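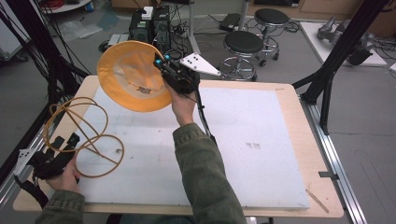
The floppy round one (cream middle, label still on) and the wire one with its loops going everywhere.

Search this notebook Go
Print this entry | E-mail to a colleague

4th May

Soft things day. Started on the pile that came over from Kesuncombe and got further than I thought I would, though not as far as I told Danica I would. The rest of the pile is still in its bag under my coat.

Began with the round orange-yellow piece because it was on top. It's a lovely cheerful thing and a complete pain to store. It won't lie flat, it won't stand, and if you hold it by the edge the far side goes wherever it fancies. The label near the middle is tiny and I've left it on. Danica wants the labels kept until everything is in the book and I agree with her, having cut the wrong one off last time and spent an afternoon with the Grakville catalogue trying to work out what I'd got.

What I tried, so I don't try it again:

Folding it in half and then in half again. Fine for a minute, then it opens itself. Also I don't like what it does to the brim.

Rolling it from one side like a pancake. Better! It stays if there's something to tuck it into. On its own it creeps open.

Leaving it open and stacking other things inside. Takes up a whole shelf and the bottom of the stack goes out of shape. No.

So rolling, with a tape tie. Jozefína has a reel of cotton tape somewhere and says we can have it. 12 inch ties should do, she thinks, I'd have said 10 but she's tied more of these than me. Cut a few of each and see.

The wire one. Well. I like it, it's light and springy and the tan-orange colour is nice against the white board, but I had a whole argument with it. It wants to be loops. Push one ring down and another comes up, and the thin rods slide past each other so you lose track of which is the outside. I know the trick is meant to be a twist, like those pop-up tents where you make a figure of eight and the thing collapses into itself (very satisfying when somebody else does it). I did manage it at home with a laundry hamper, on the carpet, swearing. With this one I can't work out where to start the twist. Danica's idea is to put a bit of coloured thread on the two places where you hold it, so whoever folds it next doesn't have to work it out from scratch. Good idea – do that before it goes back.

Note that the big loop is the one to watch. If it goes up and you aren't ready it'll have your tea over.

While I'm on the subject of the table: the white board wants a proper clean. There are grey smudges on it that I'd got so used to I'd stopped seeing them, and one stain over on the right-hand half. I don't want any of that coming off on pale fabric. Tried a damp cloth on one corner last week, no difference. Next thing is a bit of washing-up liquid, and after that I'll ask Jozefína what she used on the cutting table.

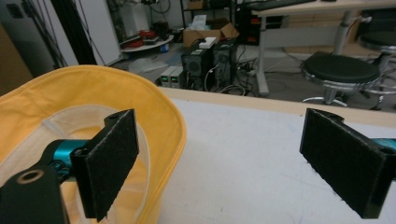

Yellow bin on the white top. Lining needs pulling up and smoothing.

The yellow bin I was looking forward to and it hasn't let me down. Soft rim, nice big round mouth, and the white lining is thin enough that you get a bit of the colour through it. The lining is the only thing I'd grumble about. It bunches up inside and sits there in folds, and then small things vanish into the folds. I'd like to tack it at the rim, just a few stitches by hand, and see if that holds it. If it spoils the way the bin collapses I'll unpick it.

Jozefína says the Trnka bins have a loop at the bottom to hang them up by and could we not add one to ours. Possibly. It would get them off the shelf, which is full, and I've got 7 hooks doing nothing on the back of the door.

The other thing we need to sort is the floor at the far end, which has got away from us again. Computers, the bench supplies, cables all over, and the cardboard box still sitting there open with its tissue paper sticking out. I want that tissue! It's exactly right for stuffing the round pieces so they keep their shape. Ask before I pinch it, as I don't know if the box is going back to Dover.

To do:
Ties, 10 and 12 inch
Thread markers on the wire one
Board, washing-up liquid
Tack lining (white thread, not the cream)
Tissue – ask
Write up the labels, all of them, before anybody snips anything

Danica is in tomorrow morning and says she'll have a go at the twist. I've left the wire one out for her.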